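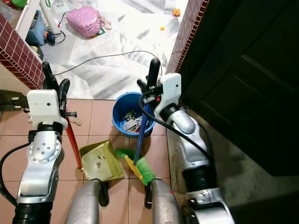 Sutholm Neighbours, Aug 15, 2021

Colton Melnyk has swept a lot of floors. Twelve years with Leren, the cleaning outfit on Parow Road, mostly rental houses between tenants, family homes the rest of the time. We caught him on his lunch. He had a sandwich in one hand for most of this so some of the quotes are a bit short.

First thing we asked was vacuum or broom. Broom, for tile, no hesitation.

"A vacuum on tile throws half of it out the back. Crumbs especially. You get the ones right in front of you and the rest go under the stove. Broom first, then a damp mop if it needs it. Carpet's different, obviously."

Small square tiles are his least favourite. Lots of grout, lots of little channels. He sweeps them on the diagonal, short strokes, and then goes over once more along the lines. Big smooth tile, the marble-look stuff everybody has put in their living rooms, he does in long pulls toward himself.

"That stuff shows hair. Dust you can't see, hair you can see from the street. So people think it's dirtier than the kitchen and it never is."

We asked about houses with a step between rooms, like a lot of the older places out our way. Melnyk put the sandwich down for this one.

"Always high to low. Start in the upper room, bring it to the edge, over the step, finish on the lower floor. People sweep the kitchen, feel good, then do the front room and it all comes down on the clean part. I did that my whole first month. My boss let me."

The corner where the step meets the floor is where everything ends up, he says. He does it with the side of the bristles, or an old paintbrush if it's packed in. Once pulled 124 beads out of one of those, from a single broken necklace. He knows the number becuase the little girl wanted them all back and they counted them out together on the counter.

Which gets us to toys. His rule is nothing gets swept until the floor is picked up, and he means all of it — blocks, bags, charger cords, the bits of card that fall out of boxes.

"Blocks you'll lose in the pile. They're the same size as the rubbish, you're looking at the dustpan and not thinking, and in it goes. Cords are worse. A cord across the floor, you sweep up to it and stop, then sweep the other side and stop, now you've got two lines of dirt and a cord in the middle. Just pick it up. Two seconds."

He goes around with a tub and puts everything in it, doesn't sort. Sorting is the family's job. Pens, hair clips, one slipper. The tub goes on the couch and he starts sweeping.

On tools he's not fussy, or says he isn't, then talked for a good while. Two brooms. Stiff bristles for the kitchen and entry, softer one for the smooth floors. Different coloured handles so nobody mixes them up, since a greasy kitchen broom will leave streaks all over a shiny floor. Plastic dustpan with a thin lip, and he checks the lip with his thumb in the store before buying. If it's curled even a little it leaves that line of dust, the one you chase backwards across the room.

"Ansari's has decent ones. Hardware store, not the dollar place. I've bent every one I ever got from the dollar place."

And a bucket. Dry bucket, for rubbish. He'd sooner carry that than walk back and forth to the bin or drag a bag around that won't stay open.

"Paper goes in by hand first. Scrunched-up tissues, wrappers, packing, whatever. Don't sweep paper, it just skates. Put the bucket right where you're working, fill it, empty it once at the end. And keep it away from the mop bucket. I've poured water on a full load of garbage. Not proud."

How often should a normal house be doing this? Kitchen every day, he figures, rest of the place when you can feel it through your socks. His own house gets done less than that.

Last May he did a triplex top to bottom, 200 steps there and back to the dumpster each trip, and says his shoulders still remember it. His advice there is a longer handle. If you're bent over it's too short.

What about washing the brooms? He laughed.

"Nobody does. Warm water, dish soap, swish it, comb the hair out with your fingers. Then hang it up. Don't stand it on the bristles or they go sideways and you've got a broom that only sweeps left."

Then his phone went and he had to get back to Parow Road. More next issue on mops, if he has the time. Send questions to the usual adress.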